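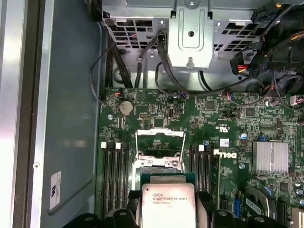 Written rules for robotic handling of socketed processors are thin. The general safety standards for industrial robots deal with the protection of people, and the handling notes supplied with components are addressed to a human technician with a wrist strap and a pair of fingertips. Between the two lies a gap that workshops have so far filled with local habit. An Intel Xeon E5-1630V3 held by two black fingers over an open socket, with the load plate raised and the memory slots on both sides empty, raises most of the questions a proper procedure has to answer: where the part may be touched, how much force may be applied, what must be clear before the approach, and who decides that the part may be let go.

The Farnimell code of practice, issued in June 2019, was one of the first attempts to answer them in one place. It covers the removal, inspection and refitting of processors, memory modules and expansion cards in desktop and workstation machines by a single arm with a parallel gripper. It does not cover soldered parts, laptops or liquid-cooled systems. The text runs to 215 numbered clauses, of which a good third concern the gripper and the state of the chassis before any motion begins.

Contact surfaces

The code's first technical rule is that a processor is held by opposite edges and by nothing else. The metal cap may not be used as a gripping surface, and a vacuum cup on the cap is permitted only where the cap has been cleaned of thermal paste and the cup material is on the approved list. The underside, where the contact pads lie, may not be touched at any stage. Boards and modules follow the same principle.

Finger material is specified by surface resistance. A finger that conducts too well can discharge a charged part in a single fast event, and one that insulates can build up charge of its own through rubbing. The code asks for a dissipative material and a recorded path to ground through the gripper body, measured at the start of each shift and after every change of fingers. Painted or anodised mounting faces are a common cause of failure in this test, and the code requires bare metal under at least one fixing screw.

Force is treated separately. The limit is set on the peak at first contact as well as on the steady grip, as a gripper that settles at a gentle force may still strike the part sharply on closing. Closing speed is therefore capped over the last stretch of travel. Where the gripper controller reports only motor current, the workshop must calibrate current against a load cell and keep the record with the cell.

Clearance

A workstation chassis is a poor place for a wide tool. Cables cross the board, drive cages overhang it, and the memory slots stand close to the socket. The code handles this with a clearance check that is carried out twice: once against the stored model of the chassis, and once against what the sensors report on the day. The second check takes priority. A loose power cable is not in any model.

Memory modules in the slots next to the socket are to be removed before the processor is approached, unless the gripper body has been shown to pass above them with the stated margin. The retention latches at the slot ends count as obstacles in their own right, and must be entered in the open position if that is how they are left. The socket lever and load plate must be fully raised, and their position confirmed by a sensor. It is not enough that an earlier step in the program was meant to open them.

Placement

Pumance, which drafted the placement clauses, took the view that insertion by force has no place in a land grid socket. The processor is brought to a height above the contacts, checked for rotation against the alignment notches, lowered straight down, and released. Any sideways correction after first contact is forbidden. If the part does not sit level, the arm lifts it vertically and the attempt is logged as a refusal. After 2 refusals the cell stops and a person inspects the socket under magnification.

This limit has drawn complaint from workshops that would like to allow more attempts. The argument against them is cost. Bent socket contacts usually mean a new board, and each further attempt on a damaged contact tends to spread the harm to the ones beside it.

Closing the load plate is a separate operation with its own force limit, and the code permits it to be left to a person. Most sites do so.

Records

Every processor handled under the code has an entry giving its marked model and specification code, read from the cap by camera and compared with the work order before the part moves to the socket. Where the marking cannot be read with confidence, the entry is made by hand. Guessing from the board model is ruled out, given how many processor types one socket will accept.

The Simanjuntak trial, which tested the draft on mixed returned workstations, logged 1353 placements. Of these, 1341 were completed without operator action. The remaining 12 were stopped by the cell: seven on the levelling check, four on clearance and one on an unreadable marking. The trial report lists each stop with its sensor trace, and the code now requires the same of any site claiming compliance.

What is left open

Thermal paste remains unsettled. The code requires clean edges before gripping but gives no test for clean, and residue on a finger can carry over to the next part. Arnard has proposed a wipe-and-weigh method, which is slow, and an optical method that has trouble with grey paste on a silver cap. Finger wear is in a similar state. The present interval is a fixed number of cycles, chosen conservatively, and the next revision is expected to replace it with a measured limit on the depth of the contact face.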